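Last updated: December
14 comments
37 shares

Wellidis opened its Plarkgate warehouse to visitors for one afternoon this month. The company sells secondhand and surplus tableware, mostly to cafes and church halls, and this was the first time the public had been let past the front counter. I went with Ewan MacKinnon, who wanted soup bowls.

Parking is on the street. The door opened at 1 and there was already a short line. Hnat Kostiuk, who runs the sorting side, took us through in groups and answered questions as he walked.

The building used to be a seed store. It covers 3000 square feet, and the plates and bowls get most of it. Stock comes in by the pallet from closed restaurants and from a wholesaler called Vasylenko. Kostiuk said they took in 2296 pieces of flatware in November and sold 1356 of them before the month was out. Forks go fastest. Knives are slow.

Flatware and chopsticks are sorted by hand on tables covered with ordinary household tablecloths. The one at our stop was pink with a white plaid grid. Kostiuk likes a cloth for this work, as it keeps the noise down and the pieces don't slide.

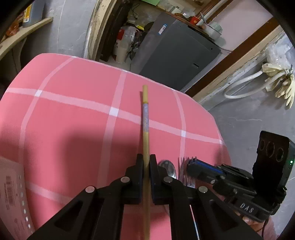
Chopsticks are matched by the printed band and by the color of the tip. Wooden ones with a chip or a split are thrown out. The rest are paired, tied with paper tape and boxed. A full box holds 864 pairs and goes to the Skosilthorpe shop, where the retail sales are done. Single chopsticks with no partner go in a tub by the register there, and gardeners buy them for seedlings.

Spoons are checked for dents in the bowl and forks for bent tines. A slightly bent tine can be straightened, and Kostiuk showed us how with a small wooden block. Two people in our group tried it. One did fine.

The floors are concrete and it was cold, so wear a coat if they do this again. There was coffee near the exit, but no place to sit. Prices on the day were the same as in the shop. Cards were accepted.

Ewan did not find soup bowls. He bought a dozen forks and a gravy boat. The next open afternoon is planned for spring, and the date will be posted at the Skosilthorpe counter.

37 shares
Leave a comment (14)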